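Subject: Re: [proslow-crafts] Letter cubes for the name table - what size, what colors?

Hi all,

Sorry for the slow answer, I've had cubes on the brain all week and somehow never got around to typing anything!

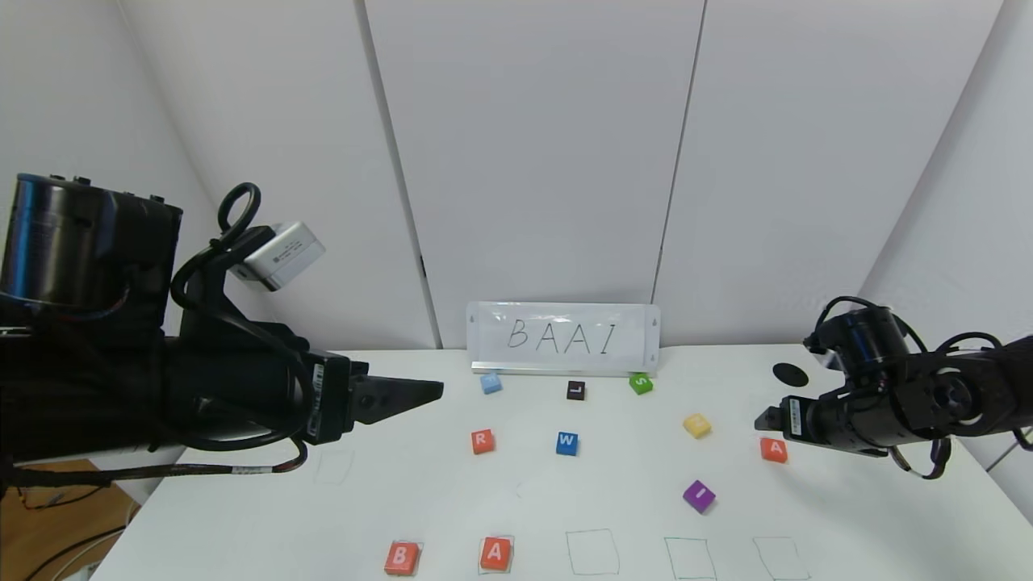

So, on the question from a few days back:

> We're doing a spelling table at the Rarnascombe open afternoon in November
> and I've been told you have done this before. Do you use one color per
> letter or just mix them? And do you draw the squares for the cubes to sit
> in, or let people line them up by eye? Our last try ended up with letters
> wandering all over the place. Also, where do you put the word so everyone
> can see it?

Draw the squares. Definitely draw the squares. I do mine by hand along the front edge, just outlines, and I don't fuss if they come out a little wobbly. Make them a bit bigger than the cube so it can go in slightly crooked and still count (small kids will put it in slightly crooked, and then they want to be told it's right).

For the word itself I like a clear acrylic holder at the back of the table, with the letters written on a plain white card. Use a fatter marker than you think you need! Mine was too thin and you could hardly read it from the second row of chairs. The nice thing about the holder is that you can swap the card between turns - I wrote out 6 words ahead of time and kept the spares in my apron pocket.

Colors: I mix them, but I do like both As to be the same color, so that people who can't read yet can match by shape and color together. My one warning is dark letters on dark cubes. White letters on black or green or blue are easy to see, and on red-orange they look great. I'd skip white on yellow altogether.

Don't put out the whole alphabet either. We bought the Pikis bag of 100 one year and tipped the lot on the table, and it was hopeless, people spent their whole turn digging for an S. Now I put out the letters for the word plus a handful of extras, scattered in the middle, and turn some of them so the letter isn't facing front. That part is half the fun.

A plain white tabletop is best if you can get one. The folding ones in the Mendoza hall have that brown speckle and the pencil squares just vanish on them. I ended up taping down white paper, which works fine until somebody spills juice on it.

If you want to borrow my cubes you're welcome to them, only please check under the table before you pack up - I'm short a K and a Y already.

See you at Rarnascombe!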